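Clearing up after the kids' lunch tray

I've gone on about dish racks before, so skip down if you only came for the stain tips. For everyone else, my after-lunch routine has finally settled into something I can do half asleep, and a few of you wrote in asking for it after the October post.

The main trick is the tray. Everything gets served on one tray and everything leaves on it, so there's only one trip and the crumbs stay put. Mine's red plastic with a proper lip. I had a flat one before that and spent my life chasing peas across the floor.

Scraps first, always. I tip leftovers onto a second, darker tray where I can see every grain of rice (rice is the worst, it swells up in the plughole and then you're ringing the plumber!). Wrappers go in a clear tub so I don't bin a spoon by mistake, which I have done more than once. Then cups into the rack, then bowls, then plates. My neighbour Clyde Kasprzak does his plates first and swears by it, but he's got a rack twice the size of mine.

Tray, scraps, tub and rack:

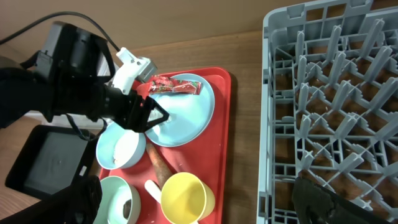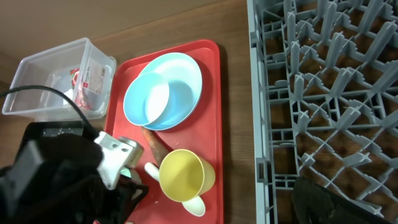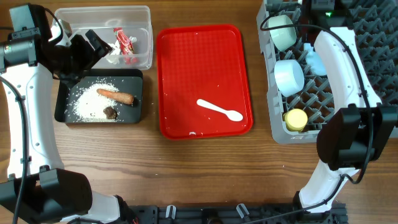
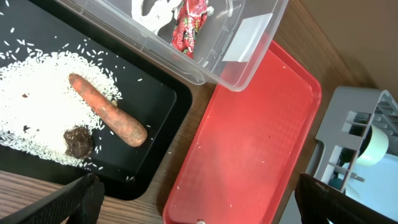 If you're shopping for a rack, get one with pegs you can lean a bowl against. I found mine in the clearance bin at the homewares place in Stevville for 2 dollars, down from a good bit more, and I'd have happily paid full price. Check the underside for mould every week or so. A scrub with bicarb and an old toothbrush sorts it out, and a splash of white vinegar in the rinse water helps with that grey scum you get in the corners.

Coloured plastic does go dull after a while. I soak ours in a sink of warm water with a good squirt of detergent, up to 84 minutes once when I forgot about it and went to hang out the washing. No harm done. Tomato sauce stains are another matter, and for those I put the bowl out in the sun for an arvo and hope for the best.

Next time I'll get onto tea towels, and how many is too many.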